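What moving the furniture about taught my grasping policy

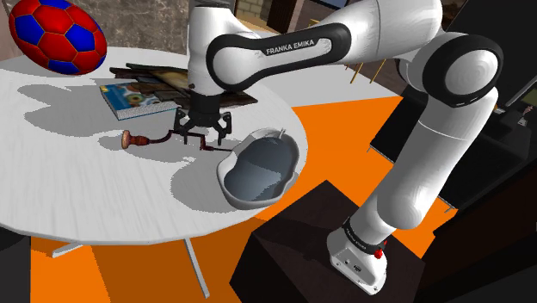
Does a policy trained only in simulation get better if you clutter up the rooms behind it?

In my tests it got better at ignoring the background and no better at all at picking up awkward objects, and it has taken me most of October to be comfortable saying both halves of that in one breath.

I promised Heike Teuber I would write this up properly once the last runs were in, and they came in at ten to six one morning while I was standing in the kitchen waiting for the kettle, so I have run out of excuses. Those of you who read this blog for the bread posts may want to sit this one out (the rye will be back, I promise, I have a new starter on the go and it is behaving beautifully).

The question goes back to a conversation with Malte Kleinschmidt in the spring. We had both been training arms to pick things up off tables in simulation, and we had both been taught that you should vary everything: the lighting, the table, the floor, the camera, the objects. Fine. But when you vary everything at once you never learn which bit of the varying did the work, and Malte, who has a much tidier mind than mine, thought we should pull it apart. So Hevik, which is what we ended up calling the scene generator, has separate dials for separate things. One dial changes what is on the table. Another changes the room around it, so the arm might find itself in front of a brick wall with an orange floor underneath, or somewhere far plainer. A third changes the light and where the shadows fall.

The picture at the top comes from the setting with everything turned up, and I'm fond of it. There's the Franka reaching over a round white table with its gripper open, and it has a hand crank drill, a basin, a book, a stack of dark frames and a red and blue ball to contend with. The drill is the one I want to talk about, as you'll see.

We generated 2667 training scenes for each version of the policy. The versions differed only in which dials were turned up, so a policy trained in plain rooms saw just as many objects as one trained in busy rooms. I then tested every version on 38 layouts that none of them had met, and did the whole business with 3 different random seeds, which I know is not many. Annelore Kröger has told me it is not many, and she is right, and if I had the computing time I would do more.

Let me start with the good part. The policies trained in plain rooms fell to pieces when I put them in busy ones. I had expected a bit of a wobble, but they would reach towards a chair leg in the distance as though it were something on the table, and one of them developed a real passion for the edge of a cabinet. The policies trained in busy rooms hardly noticed. Turn the background dial up in training and the background stops mattering in testing, and you get most of that benefit quite early, before you have gone through half the scenes. I had half convinced myself over the summer that lighting would turn out to be the important one, and it did matter, particularly where the arm threw a big shadow over the thing it was meant to be picking up, but it came a clear second.

Now for the drill. A hand crank drill is a horrible thing to grasp. It has a wooden handle at one end, a thin metal shaft at the other and a crank to get in the way, and the weight is never quite where you would like it to be. Every version of the policy was poor with it. The busy-room version found the drill more reliably, went to it more directly, lined itself up rather nicely, and then closed the fingers in the same silly places as the plain-room version did. I watched a great many of these replays with a cup of tea going cold beside me, and the approach would look so confident that I kept being surprised by the ending.

The basin told much the same story. You can take hold of a basin by the rim, but only if the fingers come down with the rim between them and there's room on the outside, and a lot of the failed attempts simply went for the middle, where there is nothing to hold. More wallpaper does not teach you about rims! I should have seen that coming, and Jörg Ruppert says he did, though I notice he didn't say so until afterwards.

What did help with the awkward objects was turning up the first dial, the one for what's on the table, and more exactly giving the policy a wider range of long, thin and hollow shapes during training. I only had time to try this one way. I added 36 new objects, chosen by Kai Kuhlmann and me over a long lunch, mostly kitchen things and old tools, and kept the drill and the basin themselves out of the training set so that the test stayed fair. Rim grasps improved a good deal. Drill grasps improved a little, and mainly when the handle was pointing away from the arm's base, which I can't explain yet and would love to hear ideas about.

A few cautions, and please do read them before you quote me at anybody. None of this has been near a real arm. The simulated table doesn't wobble and the simulated fingers never get dusty, and I have been caught out by friction often enough to know that a good number in Hevik may be a sad one in the lab. The test layouts also came out of the same generator as the training scenes, so "never seen before" means a new arrangement in a familiar sort of world. Annelore wants me to build a test set in somebody else's simulator altogether, and I think that is the next job, much as I'd rather be fiddling with handles.

If you're doing something similar and have limited time, my own inclination now would be to get a reasonable spread of rooms in early, stop fussing over them, and spend what is left on the objects. I spent weeks on floor textures. They are lovely floor textures, and I'm still rather proud of the orange one, but I could have been modelling colanders.

Malte is tidying the configuration files this week and we'll put them up when he is happy with the names, which may take him a while. If you would like them sooner, in their present scruffy state, leave a comment and I'll send them over.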